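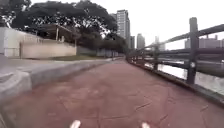
*Riverside path, Stakoncombe, Mon 9 May*

## Riverside path: is the red surface finished already?

**mudguard_maud**

So the council newsletter says the path is "in good condition along its full length". Has whoever wrote that been down there? The stretch by the railings has cracks running all over it. I'd been told the Pendlow coating would see out my knees. I doubt it.

**kestrel60**

Hairline cracks in a coloured coating are normal. It's a skin on top, the stuff underneath is what matters. I'd want to see a core sample before getting worked up.

**mudguard_maud**

Nobody is worked up, kestrel. I'm asking what we paid for. They keep calling it crazing, which to me is the pattern on an old teapot. These branch and zigzag towards the railing side, and the colour has faded in patches as well.

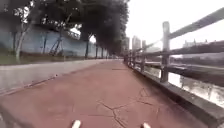
If the cracks lean towards the river I'd like to know whether the bank is moving. Could be tree roots on the other side, I suppose, but then why aren't they worse by the grass? I emailed in August and got a reference number (3186) and nothing since.

**Elba Retamal**

Mine was 281 and I didn't hear back either, so they've been busy.

I'm not convinced about the bank. A fence on a moving bank goes out of line, and on the bend I can't see that it has. Things I'd check before blaming the river:

- Whether the cracks go through or stop at the red layer. A thin bit of wire will tell you.
- Whether the fence posts rock when you lean on them. Thick timber, so give it a proper shove.

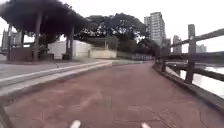

- Whether the pale kerb has opened up at its joints. If the ground was going, I'd expect it to show there too.

**griff_not_griffiths**

Griffiths quoted for sealing this sort of thing at our place. 60 a metre. Told them where to go. Zuvosell do a cold pour filler in tubs and it's the same gunk as far as I can tell.

**kestrel60**

It isn't the same gunk. Cold pour on a path with frost on it lasts one winter if you're lucky.

**griff_not_griffiths**

Mine's done 6.

**mudguard_maud**

On a driveway, I assume, with one car on it. Anyway, I don't want us filling it ourselves, I want somebody to look at it properly. The part beside the long blue-grey wall bothers me more than the bend does. It's worn paler down the middle and dark along both edges, and to my eye that's water sitting where it shouldn't. Water gets in the cracks, freezes, and we're all walking on gravel. 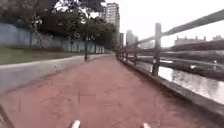
**Elba Retamal**

Edges always look darker on a coloured path, Maud. Fewer feet on them. I'd go down after a dry week before putting the word drainage in a letter, or they'll send a man to poke a gully and close the case.

**mudguard_maud**

Fine, dry week first. I'll take the wire. I still say "good condition" is stretching it.

**kestrel60**

Usable condition, then. I rode it on Sunday and kept my fillings.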